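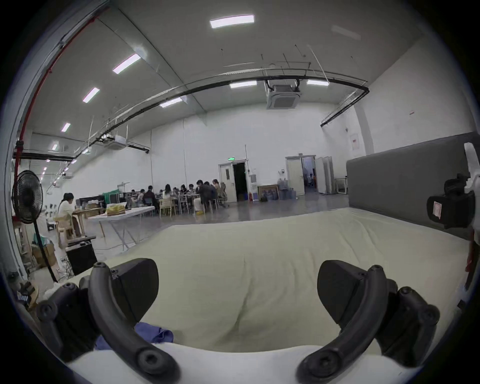
Shirt folding has moved into the big hall

Quick bit of news for everyone who has been asking me at the bus stop: yes, the T-shirt folding at Bellaron is back on, and yes, it has moved. We're out of the little side room for good (goodbye, dripping window!) and into the big hall, on the ground floor, through the second set of doors. I was there on Tuesday and I have to say I like it a lot better.

The best part is the space to fold. In the side room we had one wobbly desk and you kept knocking your neighbor's pile onto the carpet. Now there's a big padded surface you can spread a shirt out on, sleeves and all, and walk around it. It's softer than a table, so you do have to get used to it. The shirt sinks in a little and the creases come along for the ride. My trick is to pull the hem toward me first, then smooth up to the collar with the flat of my hand, and only then bring the sleeves in.

Ursina Wallner, who used to run the stockroom at Trundholm and can fold a shirt faster than I can find the label, has a different way of doing it. She starts from one shoulder. You pinch the shoulder seam, pinch halfway down on the same line, cross your hands over and give the whole thing a shake — and there it is, folded, sleeves tucked behind.

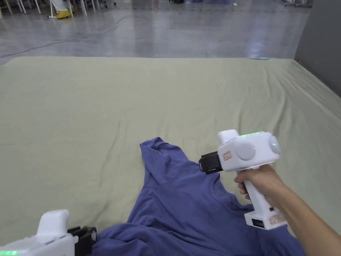 I've tried it 27 times at home now and I can get it to work on a plain cotton tee if it's not too big. Anything stretchy and I end up with a scarf. She says to slow down on the crossing-over part and pull the fabric tight before you lay it down, so that's my homework for November.

The shirts are the ones from the Tokska summer run, plus whatever people have brought in since. They all go out to the after-school clubs before the holidays. We want 3000 pieces folded and labeled by then, and at the last tally the finished pile stood at 1603, so we're past halfway and I'm feeling pretty good about it. If you have plain T-shirts at home that are washed and have no holes, bring them along! Blue ones especially, as two of the clubs have asked for blue. Please don't iron them first, it really makes no difference once they've been in a box for a week.
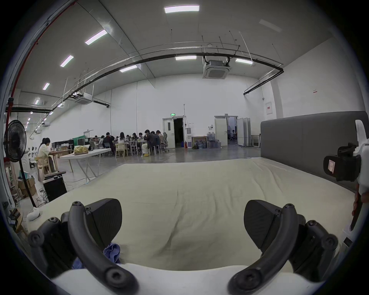

Sharing the hall takes some getting used to, I'll admit. We used to have a door to close, and now there are people working away at the long tables while we chat about collar sizes. I asked whether we were too loud and was told to carry on, which was kind, but let's maybe save the singing for the walk home. It does get stuffy with that many people in one room, so I was glad to see the tall black fan standing on our side, and I'll be picking my spot accordingly. Chairs are easy to find, just put them back where you got them.

A few practical things. Doors are open from 4 in the afternoon and you can come and go as you like. Parking behind the Bühler building is fine after 5, before that you'll need a permit. We have spent $76 on size stickers and tissue paper so far, and there's a jar by the door if you'd like to chip in. Ursina will show the shoulder fold again next Tuesday at 6 for anyone who wants to learn it. I'll be in the front row.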